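Status: usable, with complaints. Last edited Mon 7 November.

# Zatance tabletop teleop set

Simulated demonstrations of one arm doing pick-and-place on a cluttered round table. A person drives the arm remotely, the simulator records it, and the recordings are meant for imitation learning. I inherited this card from the first release, which described the data as "rich human expertise." I have watched a lot of it. It's people steering a gripper with a handheld controller and mostly getting it somewhere near the thing.

## What's in it

- 1364 episodes, one arm, one table
- 12 operators at two sites, Nostham and Prorkida
- 50 object layouts
- three rendered views per step: two outside, one looking past the fingers
- gripper command, joint positions, operator input (raw, unfiltered)

The arm is a Franka with a two-finger gripper. The clutter is household stuff and ornaments of the kind people put on a table and never move. Carvings and statuettes were put in on purpose, as shapes a box-grasping policy can't fake its way through. 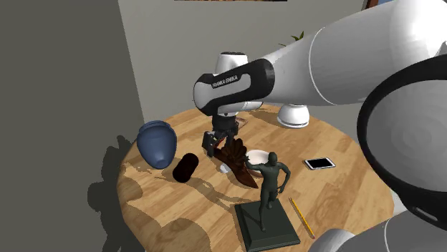 *Outside view, near camera. Gripper over the carved figure, statuette and pencil in front.*

## How demonstrations were recorded

Operators saw the same three views that are in the files and nothing else. They had no depth display and no force feedback. Each got a short practice session and then a list of layouts to work through.

The old card claimed this makes the demonstrations "natural." I don't buy it. A person reaching for an ornament doesn't stop above it, back up, rotate the wrist and try again, and our operators did that all the time. What you get is a record of how people behave when they can't feel anything. That may still be what you want, if your policy can't feel anything either. Just don't write "humanlike" in your abstract.

Dulce Ocampo ran the Prorkida sessions and asked operators to drive slowly near fragile-looking objects. Nostham operators never got that instruction. The difference shows up in the speed profiles, and a model will happily learn it as if it meant something. Split by site before you compare anything.
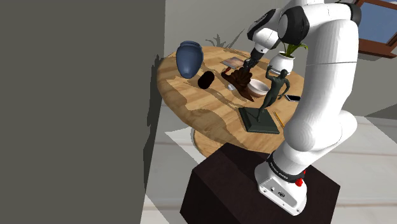 Layouts are also less varied than the number suggests. Many of them are the same objects shifted or turned a little, so a random split puts near-copies on both sides. The `layout_family` field groups them. Hold out whole families. The scores will drop, and they should.

## Success labels

An episode counts as a success if the target ends up inside the goal region with the gripper open. That's the whole rule. It says nothing about what got knocked over on the way. We added a `disturbed` flag later, computed from object poses at the first and last step, and I'd trust it more than the success label. It misses anything that was bumped and came back to rest where it started.

Failures are included. Please keep them that way in any copy you pass on — the first release quietly dropped them, and everybody's baseline looked wonderful for a while.

## Known problems

- Shadow edges are jagged in the close view. Contrast between shade and lit wood is harder than you'd get from a real camera.
- The view past the fingers often loses most of the table behind whatever is being grasped.
- Dark objects in shadow carry very little surface detail. Anything relying on texture will struggle.
- Contact between the fingers and curved surfaces is approximate. Grasps that hold in the simulator may not hold on hardware.
- 4 operators recorded with an older controller mapping. See `mapping_version`.
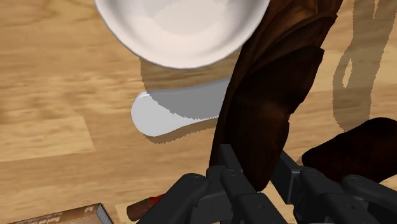 **Can I train on the close view alone?**

You can, and for short grasps it may be enough, but the goal region is often out of sight from there. Use at least one outside view for full episodes.

## Transfer to a real arm

The Šimko group tried a policy trained on an early version and sent us notes in February. Reaching carried over. Grasping on irregular shapes mostly didn't. I don't have their raw logs, so take that as hearsay from people I believe.

Until somebody shows otherwise, treat this as a set for comparing methods inside the simulator. Reports that contradict me are welcome in the issue tracker, ideally with the held-out families listed.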